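9 June 2024

Bag station, counter by the sink. Rim of the Clavel paper bag rolled down and held with black tape.

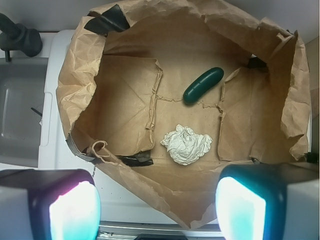
Bag with cucumber and crumpled white paper.

Floor flaps are ragged along the glued edges – leave them, the next bag will be the same.
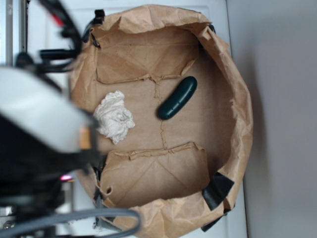

Rim height now 70 mm, was 60. Benedek Oláh wants it lower still. Ask him before cutting.
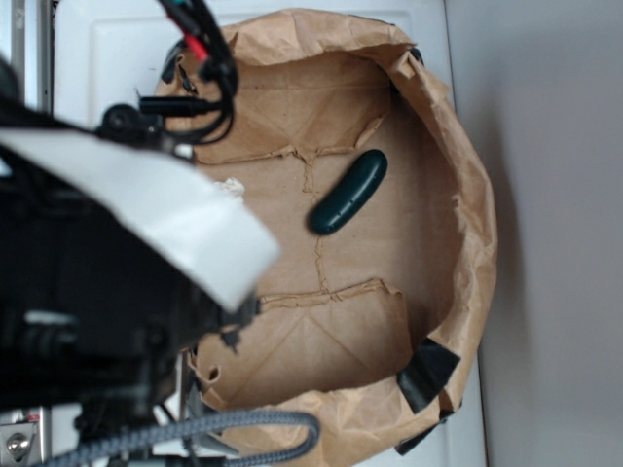

To do: more black tape, 3 spare bags from Rendow, write 2771 on the box.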